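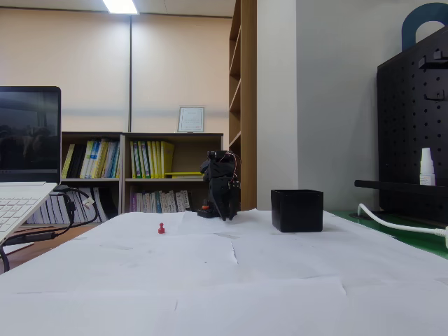 Nima Bagheri

Can a small robot arm put away game pieces yet, or am I wasting my evenings?

My sister and I run Saraç, a board game café with a lending shelf. We have over 3000 loose pieces between all the games, and every night somebody has to go around picking pawns and cubes off the tables and get them back into the right box. I do most of it. It is boring and it takes long enough that I started wondering if a machine could do part of it.

I have a small desktop arm with a gripper and I have been trying the easiest version of the job I could think of. White paper on the table, one red pawn, one open black box. Pick up the pawn, put it in the box. If that won't work I don't see the point of trying a whole table.

So far I have done 70 tries with the pawn starting in different places. It got the pawn into the box 21 times. Most of the rest were the gripper closing next to the pawn and knocking it over. A few times it picked the pawn up fine and let go too early, so it landed outside the box. One time it pushed the pawn clear off the table and I had to go looking for it.

What bothers me is that it isn't the same from one day to the next. One evening it will get four in a row and I think it's solved, and the next evening it misses everything. I didn't change any settings between those. I did have the ceiling light on one evening and only the desk lamp the other, if that matters.

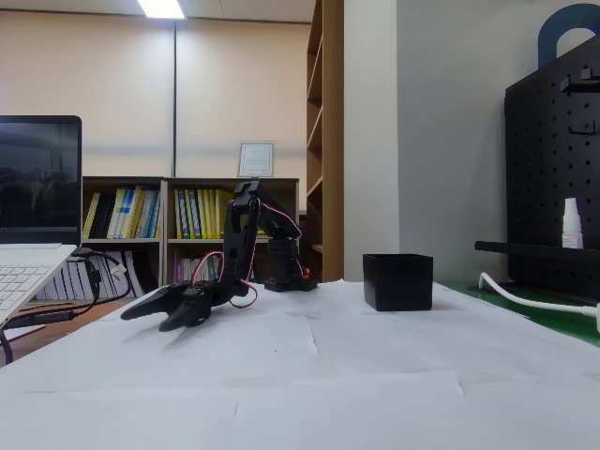
Photo: Nima Bagheri

The box stays to the right of the arm, and I don't move it. I only move the pawn. The software is Kedard, the version from July, with the default speed. I showed it the movement 12 or so times by hand before letting it try by itself.

Two things I'd like to know.

First, is 21 out of 70 normal for a beginner, or is something wrong with my setup?

Second, say I get this working. Is it realistic to go from one pawn to a real table after closing time, with mixed pieces, cards, dice, cups, crumbs? I would be happy with a machine that only did the wooden cubes. I don't need it to be fast, it has all night.

I saw a video from a company called Skerano where an arm clears a whole kitchen counter and it looks easy. My sister says it's sped up. She also says I could have sorted every game in the shop by hand in the time I've spent on this, and she's probably right about that one.

Please keep answers simple, I can follow instructions but I'm not an engineer.

Tavion Nguyen-Tran

Your numbers sound normal to me. A pawn is a harder object than it looks. It's small, it's round at the top, and it tips over if a finger touches it on the way down. If you started with a cube the same size your score would go up and you wouldn't have learned anything new, but you would feel better.

I would look at these before you blame the software.

Light. You said you changed it from one evening to the next. Don't. Use the same lights every time, and if there's a window, pull the shade or only test after dark. White paper shows shadows very clearly and the shadow of the gripper gets mixed up with everything else. I lost a week to a window once.

Number of demonstrations. 12 is low. I'd do at least 50, and spread the pawn over the whole area you expect it to work in. People tend to put the piece in the middle every time without noticing. Draw a grid on a scrap sheet, go square by square, then take the scrap sheet away before you record.

How you do the demonstrations. Do them slowly and the same way. Come down from straight above, stop for a moment, close, stop for a moment, lift. If you sometimes come in from the side, the arm learns a bit of both and ends up doing something in between, and in between is usually where it hits the pawn.

Dropping early. Lift higher than you think you need, move over the middle of the box, and wait before you open. The rim is a problem if you cross it low.

Wires. Make sure the cable to the gripper has enough slack at full reach and isn't pulling on anything. Move the arm by hand (power off) to the farthest corner you use and see whether the wire goes tight. Also check that the loop can't catch on the box when the arm swings over.

Base. If the base can slide even a little, every position you taught it is wrong from then on. That could explain good evenings and bad evenings all by itself. Clamp it or screw it down. Mark the box position with tape too.

What does the paper look like up close, and is it fixed to the table? If it's loose, the gripper can drag it.

As for a real table at closing time, no, I wouldn't plan on it. Cubes only, on a plain tray, with a person dumping the tray out in front of the arm, I think you could get there in a few months. You would still have to check the box in the morning. Cards are out. Two fingers can't get under a card lying flat unless you push it to an edge first.

Your sister is right about the video. A lot of those are played back at several times normal speed, and you are seeing a good run. Look in the corner for small print that tells you the speed. If there isn't any, look for a clock or a person moving in the background.

Nima Bagheri

Thank you, this helps a lot. I never thought about the base. I will screw it to something this weekend.

The paper is several plain sheets laid side by side, and there are seams where they overlap. There's clear tape on the right side. It has some gray scuff marks on it by now and it's wrinkled. Should I get one big sheet? We have a roll of brown wrapping paper at the café, would that be better or worse?

Also, to be clear about the demonstrations, I did put the pawn near the middle almost every time. I feel a little silly. 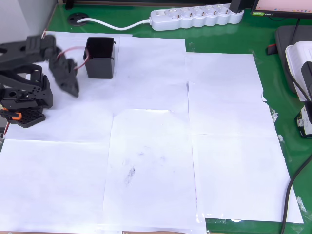

benchdog_62

Worse, if the pawn is red and the paper is brown. Stay with white, or use a big piece of matte poster board and tape down all four sides. Wrinkles make little shadows and a gripper finger can catch on a seam. I don't think it's why you get 21 out of 70 but it costs almost nothing to fix.

I disagree with Tavion on starting over with 50 demonstrations. Do 20 good ones in half the area and get that half working before you touch the other half. I've seen people record for days and find out at the end that the camera had been bumped on the first morning.

On the bigger question, I run a small packing shop and we have two arms, so I can tell you what machines do for us and what they don't.

They do: moving the same jar from the same tray to the same carton. Stacking flat boxes. Holding a part still while a person does something to it.

They don't: anything where stuff shows up in a pile. Anything soft. Wiping up. Finding the thing that rolled under the bench. We tried to have one sort mixed lids by size and gave up, and we now buy the lids sorted, which was cheaper.

One of our lines did 437 jars in a row without a person touching it, and I was proud of that until one jar came in with the lid on crooked, and it kept going and made a mess of the next carton. The arm had no idea. Someone has to look in on it. For a café at night with no one in the building I would not leave it running. Pinched wires get warm, and a piece stuck in the gripper will make a motor strain until something gives. Put it on a timer at least, or run it while you're there mopping.

For wooden cubes I'd skip the arm. Get a sheet of plywood, drill holes a bit bigger than the cubes, shake everything over it. Cubes go through, pawns and meeples mostly stay on top. You'll finish before the coffee's done. I know that's not what you asked.

Tavion Nguyen-Tran

Twenty in half the area is fine too. The main thing is to cover whatever area you choose and not test outside it. I agree about not leaving it alone overnight, I should have said so.

Nima, keep a written log. Date, lights, where the pawn was, what went wrong. Put "missed left," "tipped it," "dropped early" and so on, and not just yes or no. After a couple of evenings you can see which mistake you have the most of, and that's the one to work on.

rosalie.k

following this because I want one to unload my dishwasher. There's a group called Parnudness that posts home robot projects, somebody on there has an arm putting spoons in a drawer. Only spoons though and he lines them up first

benchdog_62

If he lines them up first he's already holding the spoons.

Nima Bagheri

I will do the base first, then poster board, then 20 new demonstrations on the half closest to the box, all with the ceiling light on. I'll keep the log in the back of the reservation book.

My sister has asked for the plywood thing by Friday. Does anyone know what drill bit I need for 8 mm cubes? They have square corners, so I guess the hole has to be wider than 8?

benchdog_62

Corner to corner on an 8 mm face is a little over 11 mm. Use a 12 and try it on a scrap piece first. If they hang up in the hole, go to 13. Sand the edges or you'll scratch the paint.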